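Putari bathroom notes - README

Hello, and thanks for opening this one first. I'm Aino Rautiainen and I look after the bathroom part of Putari, our collection of notes and pictures on everyday washing and tidying jobs. My bit covers bathtubs, the taps that go with them and all the bottles that end up inside.
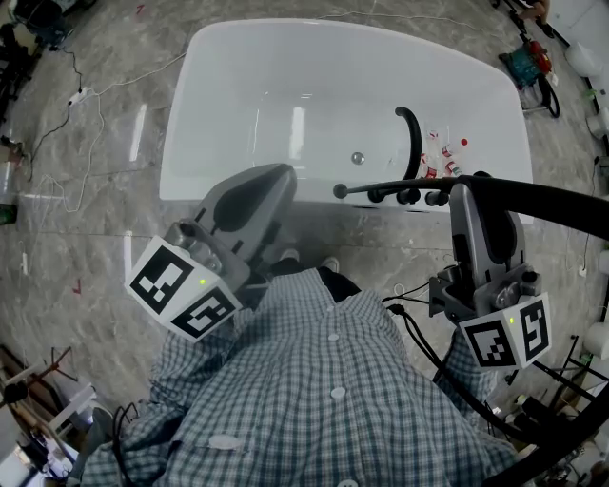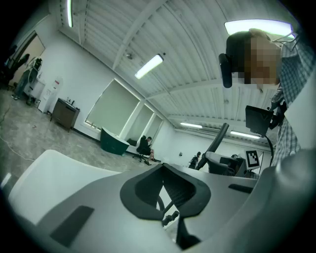

I started with freestanding tubs because I find them such a pain to keep tidy! There's hardly ever a proper shelf, so the shampoo ends up in the tub and then somebody has to fish it out before the thing can be rinsed. I've written up each job separately - bottles out, hose back in its place, rim wiped, taps wiped, drain checked - and you can read them in any order you like.

What you get

There are 3,912 pictures in 43 folders, one folder for each tidying job. Every folder has a short text file called notes, written by me or by Kasun Samarakoon (his are the ones with better spelling). Folder 16 is the odd one out: it's all tap cleaning, and I got rather carried away with it.

Words I use

Rim means the top edge of the tub, all the way round. Basin means the inside. I wrote "spout" and "tap" as if they were the same thing in the first 9 folders, sorry, and I'm hoping to put that right in March.

Still to do

Bath mats, soap dishes, and the gap behind the tub where the dust collects. Olesia Didenko has promised me some notes on limescale.

Last changed Jan 6, 2024.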